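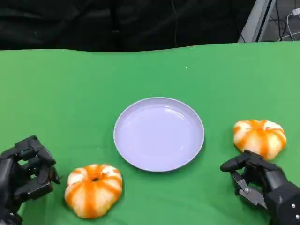 Features | Public Affairs

Families still waiting as Nadstead flood claims enter another year

In the temporary units behind the old grain market at Nadstead, the kettle is shared between two households and the post is collected from a box at the gate. Hélène Bergeron walks to it every morning. She is waiting for a letter from the district compensation office, which told her in March that her claim had passed its final stage and that payment would follow "in due course".

Her house in the Siu quarter was one of those lost when the embankment above the river gave way during the night. The district council accepted responsibility within weeks and announced a relief scheme for residents and small traders. The office set up to run it received 911 applications. According to its own published register, 90 have been paid in full.

The remainder are at different points in a process that many applicants say they do not understand. A claimant must show proof of residence, a valuation of the property and a statement of losses signed by a ward officer. For families whose papers were in the house when the water came, the first of these requirements has often been the hardest to meet.

"I was asked for the deed, and I explained that the deed was in the cupboard and the cupboard was in the river," Mrs Bergeron said. "They gave me another form."

Chiamaka Adeyemi, a lawyer who represents residents of Siu and the neighbouring village of Odeck, has asked the council to accept school records, clinic cards and utility accounts as proof of residence. The council agreed to the proposal in principle, but written guidance has yet to reach the ward officers. Some accept the substitute papers and others send applicants away.

"Two neighbours with the same documents can receive different answers on the same day," Ms Adeyemi said. "The law does not permit that, and it should not require a court to say so."

The council rejects the suggestion that it has been slow. Li-hua Chuang, who heads the compensation office, said that her staff of 6 had been given a task intended for a far larger department, and that early payments had exposed several duplicate claims. Checks were tightened as a result. She confirmed that a request for more assessors was before the finance department.

Traders in Odeck face a separate difficulty. The scheme covers buildings and fixed equipment but excludes stock, and for many stallholders stock was the greater part of what they owned. So-ying Tu sold seed and animal feed from a rented shop near the bridge. Because she did not own the building, she has been offered nothing — and she continues to repay the loan with which she bought the feed.

A residents' group, Drira, now holds an advice session each Saturday in the school hall. Its chair, So-ying Kao, said that attendance had not fallen since the sessions began. The group wants a fixed timetable for decisions, a right of appeal to an independent panel and interim payments for tenants.

The council is due to consider the first of those demands at its next ordinary meeting. The others have not been placed on the agenda.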